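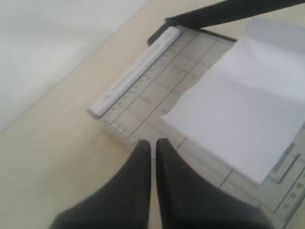

*Figure 1. Paper cutter with a measuring grid on the base.*

# Who Stays Friends on Camera? Viewer Comments on a Reality Series

Term project, media studies. Supervisor: Gerd Kröger

For this report I looked at how viewers talk about friendship in "Homidau House," a reality show about two sets of cousins who run a beach hotel in Nesden. I wanted to know whether viewers side with the person who starts a fight or the person who leaves the room.

I read 1212 comments posted on the fan board under the first season. After removing repeats and comments about the music, 425 were left. I sorted these by cast member and by episode.

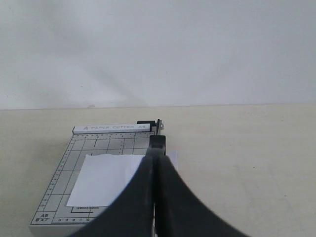 Most of the remaining comments were about the dinner fight in episode 2. Of these, 152 named Ifans, the older cousin, and nearly all of them blamed her for it. Comments on the later episodes were kinder to her, mainly after the trip to Rastow, when she apologized to the others.

The person who left the room got very little attention. I had expected the opposite.

## Limits

I sorted the comments alone, so some choices could be argued with. Jokes were hard to place and I put them under "unclear." The board also removes rude posts, and I could not see those.

The full comment table is in the appendix, sorted by episode.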